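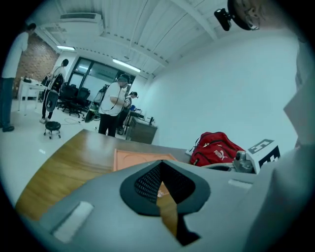
Sestirberg asked whether the group was still counting a demonstration as finished when the operator lets go of the object, or when the tool is back at rest, as the two sites had been doing it differently and the lengths no longer matched.

Minutes > Demonstration Gathering > Working Group > July

July, 2:00 pm
By the recording secretary, Rornine

Present: Rornine (chair and minutes), Sestirberg, Travville (by phone until item 4). Joo sent regrets.

1. Previous minutes
Accepted with one change. Under item 3, "rejected" should read "held for review".

2. End of a demonstration
Following the question from Sestirberg, it was agreed that a demonstration ends when the tool is at rest and clear of the object. Travville has been stopping at release. The Travville files will not be redone. They will carry a separate end label so that the training side can trim the others to match if needed.

Rornine noted that the early stop removes the withdrawal motion, and that the last trained policy tended to drag objects after opening the fingers. No link has been shown. Sestirberg will compare the two sets before the next meeting.

3. Count to date
The combined total stands at 1,510 accepted demonstrations with the hand-held grippers. A further 70 are held for review, mostly for lost tracking near the end of the reach. Travville asked that held files be shown by task in the next report, as a single figure does not say where the trouble is. Agreed.

The tabletop tasks are ahead of plan. The bag tasks are behind. Zippers and straps take longer to reset than expected, and operators vary in how far they open the bag before the first grasp. It was agreed to leave that variation in and to record the starting state in the task note.

4. Marker placement and calibration
Travville reported that moving a marker box between takes, even slightly, shows up as a jump in the recovered path. Sestirberg has seen the same. The following was agreed:

- The marker box stays where it is for a full block of 15 takes.
- If it is bumped, the block is closed at that take and a new one opened.
- Calibration is run at the start of each block and the result saved with it - not in a separate folder.

Travville asked whether head camera footage should be held to the same rule. Rornine said the head view is not used for the path and only needs to line up in time. The clock check at the start of each block is enough for now.

Travville left the call.

5. Shared floor space
More than one operator is now recording in the same room. Sestirberg raised two points. First, people walking behind a table appear in the wide view of the gripper camera. Second, cables on the floor have become a trip hazard near the windows.

On the first point, the training side has no objection to people in the background and would prefer some change in it from block to block. Operators should not clear the room for a take. Consent forms must cover everyone on the floor, including those not recording.

On the second point, cables are to be run along the wall or taped down. Rornine to order cable covers.

6. Labels
Joo had sent written comments on the draft label list. The main concern was that "place" and "drop" are being used for the same motion by different reviewers. The meeting kept both terms. "Place" is to be used where the object touches the surface before the fingers open. All other releases are "drop", whether intended or not. Failed grasps followed by a good one stay in as a single demonstration with a retry label.

Joo also proposed a third reviewer for the held files. Deferred - no budget line this quarter.

7. Storage
Uploads from Travville are still slow in the afternoon. They will be moved to start at 2 am. Local copies are to be kept until the checksum report comes back clean.

8. Actions
Sestirberg: compare end-of-take behaviour across the two sets; recirculate the label list with the item 6 wording.
Travville: add end labels to existing files; change the upload time.
Rornine: cable covers; consent forms; held files broken out by task.
Joo: review the retry label against the older files.

9. Next meeting
August, same time. The bag tasks will be taken first.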